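Clonuleck Tool Loan: progress report to the Hedlund Fund
Covering the winter up to the end of March. Prepared by Kylie Lowther, loans and repairs.
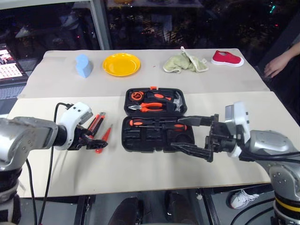
Where we have got to

The grant was for getting household tools out of a cupboard and into the homes of people who need to put up a shelf. Since the last report the loan cases have gone out 158 times. They have come back the same number of times, less the two that are currently overdue, one of which I can see from the bus.

What they come back with is the subject of most of this report. Borrowers are generally very good about returning the case. They are a bit more relaxed about its contents, and we have had cases returned with every tool present and every tool in the wrong hole, which takes a certain commitment. We have also gained things. The found box now holds a bicycle bell, a quantity of curtain hooks and a very decent spoon.

The lending counter moved from the Nideck hall to the back room in the autumn, as agreed. The room is smaller and has a working radiator, so on balance we are ahead.

The cases

We run 16 general cases, all the folding sort that opens out flat with moulded recesses on both sides. The hammer, tape measure and pliers live in the lid. Screwdrivers and the smaller things go in the lower half. This arrangement was chosen by whoever moulded the plastic, and after a year of arguing with it we have accepted that they had thought about it more than we had.

Orange and black handles have been a success. They show up in long grass and under sofas, and people can tell them from their own tools when they are packing up at the end of a job. The odd red-handled item does still turn up alongside a case at check-in. Our rule is that anything which doesn't match stays out on the table until someone has established whose it is. If it is ours, it gets a strip of tape and goes on the list. If it belongs to the borrower we ring them, and they are usually delighted, having blamed a brother-in-law.

Empty recesses are harder. Some were empty when the cases were new, being meant for bits and sockets that came with a dearer version, and for months we were politely asking people to return tools that had never existed. I would like to apologise to the gentleman on Mill Rise, who went out and bought us a spanner. It was a nice spanner. It has since been lent to him twice.

Every case now has a card inside showing what should be there and, with a cross, what shouldn't. Complaints of theft against innocent parties have stopped.

Checking in

In your comments on the autumn report you asked why check-in was taking so long. The short answer was that it happened on the floor. It now happens on a proper table with a pale top, where a black case and its contents can be seen without a torch. Each case is opened out flat, the tools are looked over, and anything loose is put back before the lid is shut.

The order matters more than I would have believed. Lid first, because if the hammer isn't seated it falls on your hand when you close up. Then the long screwdriver, which goes in sideways along the upper row. Knives are checked with the blade in, and they are checked by me.

The time taken per case is now 6 minutes, if nobody wants to tell me about their bathroom. Add what you like for bathrooms.

One thing hasn't worked. We had intended to keep the check-in table for tools only, and there is a sign to that effect. The sign is well made. A table with a clear back edge will nevertheless attract whatever people have in their hands, and on a given afternoon the row behind the case may include crockery, a cloth and a shoe. I have stopped fighting this. The front of the table is for the case and the back of the table is for life in general, and since I drew that line tempers have improved, chiefly mine.

Money

Spending to date is £1,639, all within the headings you approved. The largest part went on replacement tools and the table. The rest was tape, cards, oil, a new lock for the cupboard and blades for the knives. Receipts are in the folder sent separately, including the one that has been through the wash. I have written the amount on it in pencil and my colleague has signed to say she remembers the sandpaper.

We did not buy the label printer. The Pukach machine we had in mind was discontinued between our getting the quote and our getting round to it, and a permanent marker has so far shown no sign of being discontinued. I would like to move the printer money to latches, if that is acceptable. The latch is the first part of any case to go, and once it has gone the case opens on the stairs. We have had this happen. It is very loud.

Problems

Tape measures. They come back full of grit and won't retract, or they come back retracted and won't do anything else. I have started asking borrowers to wipe the tape as it goes in. About half do.

Pliers used as hammers. Also hammers used as doorstops, but the hammers don't seem to mind.

Late returns are down since we began sending a text the evening before. The wording has been softened after feedback. The word "forthwith" has been retired.

The cupboard is full. Two cases currently live under the coat hooks, where they are in the way of everyone and convenient for no one. A second shelf would sort it out, and yes, I am aware that we own all the tools required to put up a shelf. They are out on loan.

Next quarter

A Saturday-style session on basic repairs, on whatever day the room is free, starting with how to change a knife blade and how to use a tape measure without feeding it sand.

New latches, subject to your answer above.

A case for smaller hands, with a lighter hammer and short screwdrivers, which several parents and one very firm grandmother have asked for.

A full check of every case against its card before the spring rush, when the whole of Clonuleck discovers its fence. I would be glad of your reply about the latches before then, as I am holding one lid shut with a luggage strap.

Kylie Lowther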